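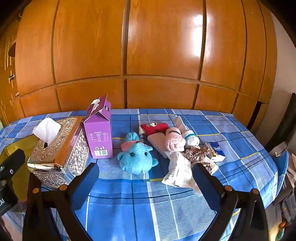 Spare Room Swap: what we learned in April

More than 200 of you wrote in after we asked how you keep a guest room ready without turning it into a storage closet, and I have had the best time reading every one! Kavitha Pai and I sorted the replies over two long evenings (and a lot of tea), and we're sharing our favorites over the next few issues.

The runaway winner was the wipe-down kit. Wilmer Carhuamaca keeps his in a shoebox on the closet shelf, so when his sister calls from the station he can have the doors and window sills done before she gets to the house. I-hsuan Lai swears by old socks for the slats on her blinds, which I tried that same night, and wow, the dust.
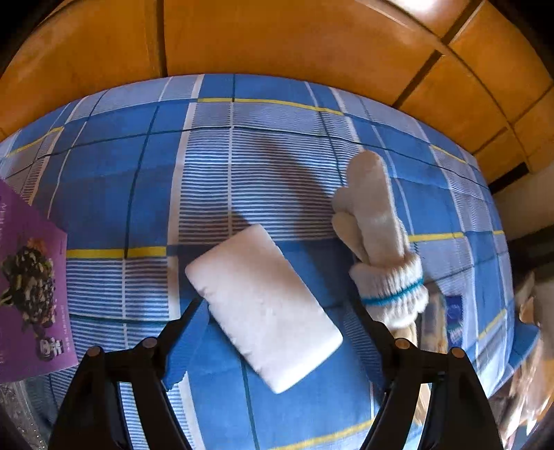 Cabinet fronts came up again and again, especially the shiny wood kind that shows every fingerprint. Go easy on those. A slightly damp cloth and a dry one after it will do nearly everything, and you can work top to bottom without rushing. A white sponge block and a knit work glove, set out on a blue plaid cover, are pretty much my whole kit for a room like this, but if your block is the melamine kind, save it for scuffs on painted walls and try a hidden spot first. It can dull a glossy finish in a few strokes.

Zodwa Shezi adds that she always leaves tissues where a guest can reach them from the pillow. Yes! Such a small thing, and I'd never thought of it until I had a cold at someone else's house.

Next issue is all about blankets: how many, how heavy, and where on earth to put them in July. Send me your tips (16 lines or fewer, please, Ferdinand) and tell us if we can print your name.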